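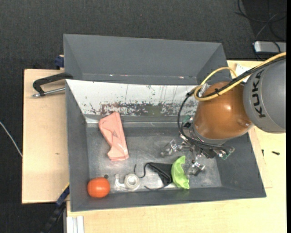
Hetton, January

Semine lending store: second progress note to the Dovell fund
From Wim Vanhove

Short one this time, the full accounts follow when the bank has sent the statements. Written between two deliveries so forgive the style.

Where we are

Sorting side of the back room is in use. Work surface is up, light wood, with the pale board to the left of the bin for putting things down on. Carpet stays. It's the dark charcoal stuff that was in when we got the keys, and lifting it would have meant doing the floor underneath, for which there is no money in this round. It hides dirt well, a bit too well, small pieces go missing on it. Vacuum bag now gets checked before it goes out.

Shelving along the long wall: finished. Shelving by the door: half. Brackets came in the wrong depth and had to go back. Replacement brackets promised, not seen yet.

Catalogue: 141 sets entered, with contents list and a replacement price for each. That was the target for the whole of the first phase so we are ahead there. Labels printed for all of them, stuck on most.

The bins

You asked for a seperate line on these. We took the grey ones second-hand, as agreed, and the saving went into shelving. They do the job. They are not pretty. The one on the bench has a scuffed floor, worn shiny in patches, and the white sloping panel at the far side is in a poor state, paint chipped all along the lower half with reddish brown and grey coming up, scratches above that. It is the worst spot on it.

Question for you: do we repaint or leave it. Quote from a local painter was £80 for materials and a morning's work, sanding included. My own view is leave the floor alone, it will only wear through again, and do the panel. Chips of old paint in with the toys is what worries me, and I don't know what the paint is. Until that's answered nothing meant for under-threes goes through that bin. They get sorted in the plastic tubs on the shelf side instead. Slower but fine.

If you say yes I can book it before the end of the month. If you'd sooner we swapped the bin for another one, also fine, just tell me.

Loose pieces

Biggest job left, and I under-budgeted the hours. Garden and animal sets are the worst. Leaves, fences, tiny carrots, all arrive in one bag with no list. Green leaf-shaped bits in particular, there are several sets that have them and the sizes are close but not the same. Currently everything of that sort gets tipped in a bin, matched against the catalogue sheet, bagged, and the bag number written on the sheet. Unmatched goes in the odds drawer. After 40 days in the drawer it is offered to schools for craft.

First trial of the drawer went to Hetton primary, who took the lot and asked for more, mainly fences.

Changes since last note

Opening of the lending desk moved back. Was to be this month, now when the door shelving is done and the insurance letter is in. Letter is chased weekly.

Donation slots shortened. People were turning up with a car full at closing and we couldn't check it. Now mornings only, and 35 litres a household per visit, i.e. one ordinary crate. A few complaints, mostly good natured.

Washing moved from the sink in the corridor to the kitchen. Landlord agreed by phone. I have asked for it in writing.

Money

Shelving under budget, hours over, the two more or less cancel out at the moment. Nothing spent from the contingency line. The bin repaint would be the first thing to come out of it, if you agree. Printer toner was dearer than planned and has gone under office costs, I'll attach the reciept with the rest.

Next few weeks

- Door shelving, once brackets come
- Panel repaint or replacement, on your word
- Rest of the labels stuck on
- Loose pieces from the autumn collection, two big sacks still tied shut under the window
- Draft of the borrower's card, one side of A5, will send it over for comment

Needed from you

Answer on the panel. Also whether the Dovell logo goes on the card and, if so, the file in a size that prints properly, the one I have comes out fuzzy. And a yes or no on visiting, mornings suit best, kettle is in the kitchen and parking is at the back by the recycling.

W.V.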